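Pre-purchase inspection checklist – garment handling grippers
Site: Paterson, small goods room
Checked in December, before the second budget round
Status key: OK / Action / Hold

1. Paperwork
1.1 Quote from Juvora received and in date – OK
1.2 Quote from Fekberg received and in date – Action. Price is there but delivery is left blank. Ask again.
1.3 CE or UKCA declaration supplied for each unit – OK for Juvora, Hold for Fekberg.
1.4 Manual in English – OK. The spare parts list is a separate sheet, so keep them together.

2. Cost
2.1 Unit price within the £3969 set aside – OK, but only without the second set of fingers.
2.2 Spare pads priced – OK. £74 a set from Juvora. Budget for two sets in the first year.
2.3 Carriage and fitting – Action. Fitting is down at £403 and carriage is not shown at all.
2.4 Yearly service – Hold. Palik will only price this once we know which unit we are having.

3. Space and power
3.1 Bench depth measured – OK. 87 cm clear to the wall.
3.2 Socket within reach without an extension lead – Action. Nearest one is behind the racking. Get an electrician's price and add it to section 2.
3.3 Cables kept off walkways – Action. Clips needed on the left side.
3.4 Emergency stop position agreed – Hold until the bench is fixed.

4. Handling
4.1 Finger joints and pins free of sharp edges – OK on the hand-held tool. Check again on the powered one.
4.2 Pads suitable for light fabric – OK. Ridged pads preferred over smooth for elastic and gathered edges.
4.3 Items on the test list include small printed garments with ruffled cuffs – OK. Also add something with a flat hem.
4.4 Pinch points marked – Action. Labels to be included in the order, not bought later.

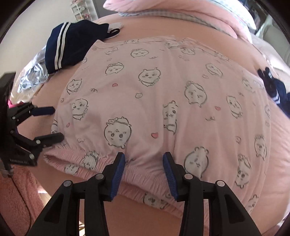 Item 4.2 – blue ridged pads at the gathered leg cuff, pink printed garment.

5. Before the order is placed
5.1 Risk assessment updated – Action
5.2 Training time put in the rota – Hold. Half a day per person – Juvora include the first session, Fekberg charge for it.
5.3 Return terms read – OK. Opened pads cannot go back.

Comments: no order until 2.3 and 3.2 have figures against them. If carriage takes us over, drop the carry case first and keep the spare pads.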